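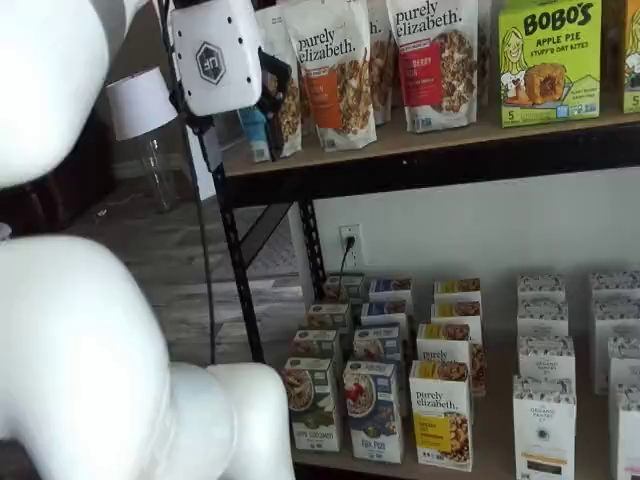

Granola on the top shelf, where I can see it.

I've come around to the idea that food should live out in the open, and I know this puts me at odds with pretty much everyone I've ever shared a kitchen with. My friend Pei-shan Yang keeps hers behind doors, in matching jars, with labels she prints herself. It looks like a magazine. She also threw out 7 jars of stuff last August that she'd forgotten she owned, so you tell me.

My argument is pretty simple. I eat what I can see. Put a bag of purely elizabeth on an open shelf at eye level, with that little window showing the clusters, and I'll have it for breakfast. Put the same bag in a cabinet and I'll buy another one on Saturday, and then another one, and then I'm a person with a granola problem (my sister would say I'm already there, and fine, I like the one with the orange label and I like the berry one, and I'm not choosing).

And the shelf itself can be plain! Black metal posts with the holes punched in them, a light wood board on top, done. Those shelves get treated as garage furniture and I don't get it. You can move a board up when you start buying taller things. You can wipe it in two seconds. There's an outlet on the wall under my top board, and a cord hanging down in plain sight, and I stopped caring about that ages ago.

Then there's the decanting crowd. I tried it. I bought a set of canisters from Flestness and spent a whole evening pouring things, and by the end of the week I couldn't remember which oats were the quick ones. The bag already tells you what it is! It has the date on it, and the cooking directions if there are any – somebody designed it to be read. Why would I pay $119 to lose all that?

Ho-yin Choi, who I argue with about this at least once a month, says open shelves only work for tidy people. I think it's the other way around. A cabinet door lets you put off a mess for a year. With a shelf you walk past it every morning, and sooner or later you straighten the bags, or you finish one and there's a gap, and you know what to get at the store.

He does have a point about dust. I wipe the boards down when I remember to, mostly on weekends, and the back corners are nothing to brag about.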